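Home About us Our rules Training News Contact

About us

Caltiseo began with two people, a borrowed bench and a long argument over where the emergency stop ought to go. Fernanda Vilela thought it should sit by the operator's left hand, Tomás Patrício thought the right, and in the end they fitted one on each side (which is still what we tell everybody to do!). We've grown a bit since then, but the arguing goes on, and we're rather fond of it.

We help small workshops and colleges write good, plain rules for working alongside robot arms, and then we stay until people are using them. Our bench guide, which we call Grurkness, is kept to 3 pages, so that it can be pinned up and read over a cup of tea. Every rule in it has been tried at our own tables before it goes anywhere near yours.
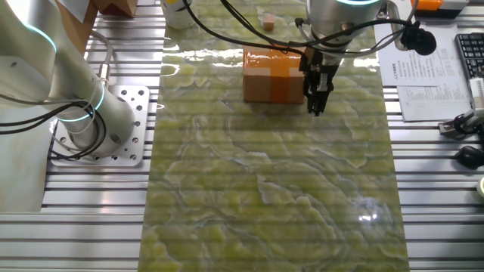 Two arms at one of our benches, with a taped box on the green mat.

Shared benches are our favourite subject, and we could talk about them all day. Agree who may start each arm, and write it down. Walk through every new job at low speed – the whole job, please, including the dull bits at the end. Look over the cables before you switch on, and check the bolts at the base plate every 90 days, or sooner if an arm has been moved.

Our two-day course, Skukska, runs each August and is open to anyone, from apprentices to people who have been at this for years. Do write to Fernanda if you'd like a place, or just to disagree with us about stop buttons.

2 comments 100 shares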